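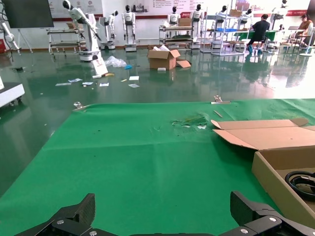 Part-time Workshop Assistant (Textiles and Bookbinding)
Wamside Craft Rooms, Vallham
Posted August 28, 2020

Wamside Craft Rooms is looking for a part-time assistant to help run evening and weekend courses in bookbinding, box making and hand sewing. The post is fixed term until the end of December, with the possibility of an extension if the spring courses fill.

The job

You will set up the rooms before each course, look after materials and tools, and help learners during the practical part of the session. You won't be expected to teach on your own, although you may be asked to show a basic stitch or fold while the tutor is busy with another learner.

Other duties include:

Cutting board, cloth and paper to size from the tutor's list
Checking blades and needles out and back in
Keeping the stock book and telling the office when thread, glue or paper is low
Welcoming learners and taking the register
Clearing up and locking the store

The binding courses use Plurkum board, which is heavy in full packs. A trolley is provided, but you should be comfortable with lifting and with being on your feet for most of a session.

Hours and pay

There are 4 sessions a week during term. Each is paid as five hours, including setting up and clearing away. Two are on weekday evenings and two are at the weekend. We pay by the hour, monthly in arrears, and the rate is given in the application pack. Holiday pay is added to each month's wages.

What we need from you

Some experience of making things by hand, paid or unpaid. Bookbinding is useful but sewing, upholstery, framing or model making would do as well. You should be able to measure accurately, follow a written list and speak patiently to beginners. A first aid certificate is helpful, and we will pay for the course if you don't have one.

Our Seok Street building has step-free access to the ground floor rooms. The store is up one flight of stairs. Please tell us if this would be a difficulty, as the work can be arranged differently.

How to apply

Ask at the office for an application pack, or write to us at the Seok Street address. Send the completed form with a letter of no more than 2 pages. Photographs of your own work are welcome but we can't return them. We will reply to everyone who applies.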